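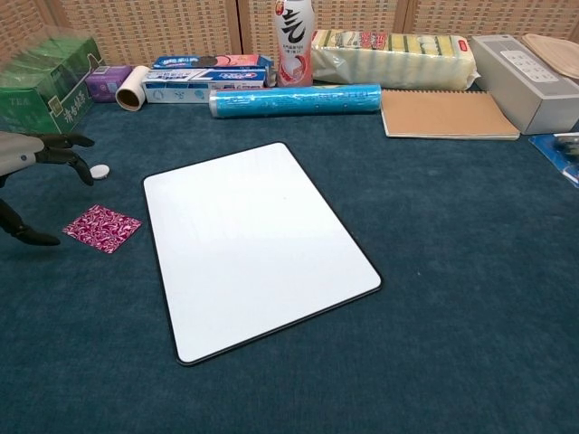
The whiteboard, blank.

I have been trying to write a grocery list that works. I mean a list I could hand to a stranger, or to myself at six in the evening, and get back the things that were on it. You would think this had been solved. People wrote lists on clay. I have a phone with more computing power than anyone needs to buy celery, and last week I came home with two jars of mustard and no dinner.

The whiteboard was the first system. I bought it in May, at the Drumden Home Store, in the aisle where they keep the things people buy in order to become different people. The idea was that it would live in the kitchen and anyone who finished something would write it down. The flaw showed up in the first week. A whiteboard stays in the kitchen, and the store is two miles away. I would stand in front of the canned tomatoes trying to picture the board in my mind, and what I could picture was my own handwriting saying something with a B.

So I started taking a photo of the board before I left. This worked until I had a dozen photos of the board and was shopping from an old one. I bought a full set of taco ingredients for a dinner we had already eaten. We ate it again. It was fine, though there was some comment from the other side of the table.

The second system was paper. I am fond of paper. There is a drawer in our house with pens in it, a few of which write, and a pad from a credit union I no longer bank with. A paper list goes in the pocket, and the pocket goes to the store, and that fixes the main trouble with the whiteboard. What it adds is that the list gets written in the order you remember things, and the store is arranged in the order somebody in an office decided on. Milk, onions, foil, milk (again, with an underline), limes, cat litter. I walked the whole length of the Zakard Market on Drutula Avenue four times with that list. My phone gave me a little badge for the steps.

If you have never been in the Zakard Market, it was laid out by a person who disliked customers. Rice is in two places, depending on whether the store considers it a food or a culture. Raisins are with baking. Dried cranberries are with the salad dressing, prunes are by the pharmacy counter, where I suppose they are being frank with us. Eggs are in the farthest corner, so that you can carry them past everything else on the way back.

I thought about this longer than a grown person should, and then I made a map.

The map took a whole evening. I went up and down from memory, wrote out every aisle, and put what I usually buy beside each one. There were 50 items on it in the end, which came as a small blow, because I had thought of myself as a more varied eater. Then I printed a stack of copies, so that all I had to do was circle what we needed and walk the circles in order. The first trip was the best shopping I have ever done. I was in and out before the parking lot had noticed me. I bought a rotisserie chicken on the strength of it.

Then they moved the bread.

They moved the bread, and the peanut butter, presumably for company, and the whole of what used to be aisle seven became seasonal, which at that point meant folding chairs. I still have most of the stack. The backs are good for phone messages, if anybody ever leaves one.

Next came the app. Everyone has an app to recommend, and they recommend it with the look of people who have recently found religion or a chiropractor. Mine lets you share a list with your household, and for about a day and a half that was lovely. I'd add coffee, and on the other end of the house a phone would buzz. Then the phone on the other end of the house was set to stop buzzing. After that the app began to make suggestions. It had noticed that I buy onions, and it wanted to know if I would like onions. It offered me a recipe for a soup with 465 calories a bowl, a figure that depends a good deal on who is holding the ladle. It also sorted my list into departments by guesswork. It put "ginger ale" under spices, and "baby wipes" and "baby carrots" together under baby.

What finished it off for me was the check mark. When you tap an item it vanishes, with a small cheerful noise. I tap things by accident, with my thumb, while steering a cart. I would hear the cheerful noise and know that something had just left the list, and have no idea what. There is an undo button. It's next to the button that clears everything.

I should say something in defense of my mother's method, which was no list at all. She went every week, in the same order, and bought the same things, and if we ran out of something we did without it and were told it would build character. She did this from before I was born until well past 2000 and I don't remember a single night without supper. I do remember a long stretch without ketchup. I tried her method for a couple of weeks. It needs a steadier household than mine, and also a store that leaves its bread alone.

There is also a fancy way to do it, where you plan every meal ahead of time and the list falls out of the plan. I respect the people who do this. I know some of them socially. But planning on a weekend what I'll want to eat days later is like picking out a mood for somebody else. I planned a lentil thing. I bought everything for the lentil thing. The night of the lentil thing came and I looked at the lentils and we went out to Huang Noodle House, where they have never once asked me what I was out of. The lentils are still up there. They keep very well, I'm told, and I intend to find out how well.

My current arrangement is an envelope. Whatever came in the mail, I slit it down one side, and that's the list. I write produce at the top, cold things at the bottom, everything else in the middle, and coupons go inside, where they expire. It has no noise and no suggestions. When I get home it goes in the recycling, so I can't shop from an old one. The weak point is that it depends on getting mail. We get plenty of mail. A window company has been writing to us for years, and I have begun to feel we owe them something.

It isn't perfect. Yesterday I wrote "the good kind" on the envelope, with an arrow, and the arrow pointed to a stamp. I stood in the cereal aisle for a while, then in the cheese section, where more things are the good kind than not, and in the end I bought a fairly nice Gouda.

It was light bulbs. The ones in the hallway. I've written it on the next envelope, under cold things, since that was where there was room.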